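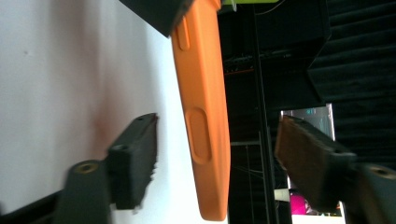
Teaching a packing cell to handle phone cases

If your packing bench has just been told it is getting a robot arm, you're in for a good few weeks! At Brultura we pack silicone cases for Vokero, and the people who used to do it all by hand now spend part of each shift teaching the arm how it's done. This is how we go about it.

Before you start

Choose your teachers from the bench. Theresia Egger had packed cases for years before she picked up a hand-held gripper, and her grips were the first ones the Ogola cell could copy properly. Agree the hours with the shift lead too, and take them off the packing target. We forgot that in February and it caused a real row.

Recording a grip

1. Stand the case upright and open the gripper wide, with space on both sides.

2. Look for the raised buttons on the side. Keep the pads on the flat back and the open front, well away from them.

3. Close slowly until the case is held, then stop. Silicone gives, and it's very easy to squeeze too hard.

4. Lift, place it in the tray, let go and draw straight back.

5. Do 16 good ones, then swap with a colleague. Wrists get tired, and a second pair of hands brings in different habits (you want those!).

Throw out any recording where you fumbled. We kept 118 from our first batch and the arm was far better for it.

Working next to it

Once the cell is running, two people look after it where four used to pack. The other two moved to checking and returns, with the same pay grade, and that was settled in writing before the arm was switched on. Do this early. People teach much more freely when they know where they'll be afterwards.

Keep one bench for hand packing as well. Odd shapes still go there, and it's where the next grips get worked out. Ours is busy with the Colta order at the moment, and Theresia already has ideas for the corners.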